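Hastell Opens Bathroom Storage Display at Prarnley

Last updated: February

PRARNLEY – Hastell, the home furnishings company, today announced the opening of a bathroom storage display at its Prarnley showroom. The display presents a white mirror cabinet with open side shelves, mounted over a sink vanity, with everyday bottles and cans kept in place.

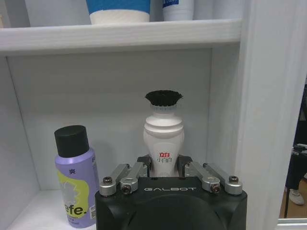
Planned for small rooms

The cabinet belongs to the Flastby range, which comprises 7 pieces. Hastell reviewed 1,827 customer requests before settling the layout. Many asked for open shelves beside the mirror, so that items in daily use can be reached without opening a door.

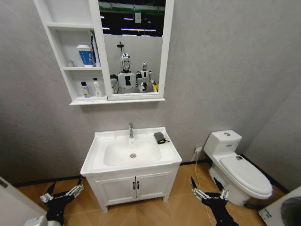
Mirror cabinet with open shelves, shown above the white sink vanity.

The range is available now in Prarnley and will reach other Hastell showrooms later this year. Assembly instructions are supplied with each piece.

Comments

tilefan: Is the vanity sold separately from the mirror?

K. in Prarnley: We have a narrow bathroom and the shelves on the left would hit our window. Does it come the other way around?

mopandpail: Price please.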